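Last updated: Jan 11, 2021

Teaching an arm to pick up a cup, one example at a time

The lead engineer at Hila spends most of the working week collecting examples. The company's project, called Mondar, trains a robot arm to handle kitchen items, and the training starts with a person steering the arm by hand controller through the task.

"People ask me about the learning part," the engineer said. "That part runs overnight. The days go to recording."

The recording is done in simulation. An operator sits at a desk in the Skemberg office, puts on a headset and moves a virtual gripper around a virtual counter. Each attempt is saved as one episode, with the view from the gripper and the position of the arm at every step. Since September the group has saved 1354 episodes. Of those, 541 involve cups.

Cups were picked early on. "You can take one by the rim, by the side or by the handle if it has one," the engineer said. "Two operators will do it two ways, and both are fine. The system has to see both."

The counter is changed between sessions. Other items are put near the cup, and the surfaces get different colors and patterns. In the first weeks the team kept everything plain, and the trained arm did poorly as soon as a second cup was added.

"It went for the space between them," the engineer said. "We had only ever shown it one cup, so that was on us. We went back and recorded with clutter."

A session lasts 3 hours, with a break in the middle. The engineer said quality drops after that. Operators get tired and start taking the same path every time, which makes the later episodes close copies of each other. There are 4 operators on the rota, and they trade tasks halfway through.

Failed attempts are kept too, but in a separate folder. An episode goes there if the cup tips over or the operator lets go early. The team has not decided how to use them. One idea is to train a second model that only judges whether a grasp went well.

The engineer was direct about the limits of the setup. The simulator's shapes are simpler than real ones, and a rim that should be a smooth circle is made of short straight pieces. Contact is the bigger problem. "A simulated finger and a simulated cup don't rub against each other the way real ones do. We can get the reaching right in here. The squeezing we'll have to check on hardware."

Those checks are planned with Abbasi, a partner firm that has a test bench. No start date has been set. Until then the recording goes on, and the next batch will cover bowls and lids.

"I'd like more operators," the engineer said. "New people do things I wouldn't think of."

4 comments | 3 shares

Contact us | Copyright 2021 | Back to top
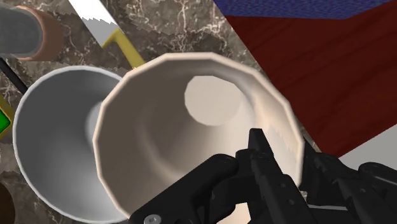 The gripper at a cream-colored cup in the simulator, with a white cup beside it.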